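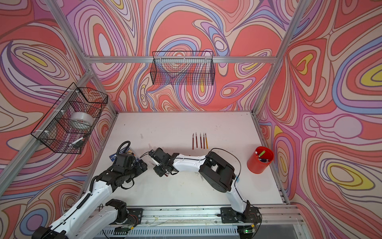
Concours de poupées en tissu : faut-il imposer le patron ?

Slavica_P
Bonjour à toutes et à tous. Le règlement du concours d'avril est presque prêt, il reste un point à trancher. L'an dernier chacun partait du patron de son choix et on s'est retrouvés avec des poupées de 12 cm à côté de poupées de 40 cm. Je propose le patron Kamolrat pour tout le monde, visage et costume libres. Vos avis ?

krum.a
Contre. Le corps fait partie de la création. Si tout le monde coud le même, on juge des robes.

Lamduan21
Plutôt pour. Je débute, et dessiner un patron me bloque complètement. Avec le Kamolrat j'ai réussi des jambes de la même longueur dès la deuxième tentative.

Gorazd
Le Kamolrat a un défaut au cou, il penche dès qu'on met une perruque un peu lourde. Il faut glisser une tige dedans avant de rembourrer. À part ça il est bien.

krum.a
Donc on impose un patron qui penche.

Gorazd
On impose rien du tout pour le moment, on discute. Et ça se corrige en dix minutes.

Slavica_P
Merci de rester courtois. Autre solution, deux catégories : patron commun et patron libre.

nikola_laz
Deux catégories, ça me va. Par contre il faut deux lots. Il me reste un coupon de jersey Lameo couleur chair et un sachet de mohair, je peux les donner. Port à ma charge pour la France et la Belgique.

Lamduan21
Très gentil Nikola ! Est-ce qu'on peut s'inscrire dans les deux ?

krum.a
Non, une poupée par personne, sinon le vote n'en finit pas. L'an dernier j'ai passé un dimanche entier à comparer des photos.

Slavica_P
Je suis d'accord avec Krum là-dessus. Une seule inscription. Taille maximale 40 cm, cheveux compris, trois photos : face, dos, détail du visage.

Gorazd
Cheveux compris ? Ma sirène a un chignon de 9 cm.

Slavica_P
Alors elle sera assise.

krum.a
Bon, d'accord pour les deux catégories. Je reste en libre.

nikola_laz
Le feutre à l'aiguille est accepté pour le visage, ou uniquement le tissu ?

Slavica_P
Accepté pour le visage et les mains. Je mets le règlement à jour ce soir.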